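January, 11:40 p.m.

Finished the second pass on the Dresholm festival shorts. 13 titles in the block, combined running time a little over three hours with the cards. I scored each one on the same sheet as last year: picture, sound, cutting, performance, ending. Weighting unchanged, except that sound now counts double. Too many good entries last year had dialogue I could not follow in the back half of the room.

The jury method is still the weak point. With straight averages, a film that everyone likes a little beats a film that half the jury loves. I reran last year's scores as a ranked ballot and the top prize went to a different film. Second and third place held. I would like to switch, but the rules were printed in the Areck program and can't be changed until the next call for entries.

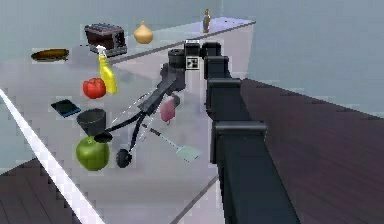
Audience award is a separate problem. 1,597 paper ballots came back last year, and the Zunwood screen seats up to 200, so films shown there collected fewer votes than films in the main hall. Dividing by attendance fixes most of it. The late shows still run high, probably from friends of the crew.

Rewatched the Dvorak short for the third time. Moved it from 7 to 9 on cutting. The long take in the stairwell is two takes, joined on the door. Left performance where it was.

Remaining: type up notes for the last four titles, check the aspect ratio on the opener, send the sheet before noon. Bed.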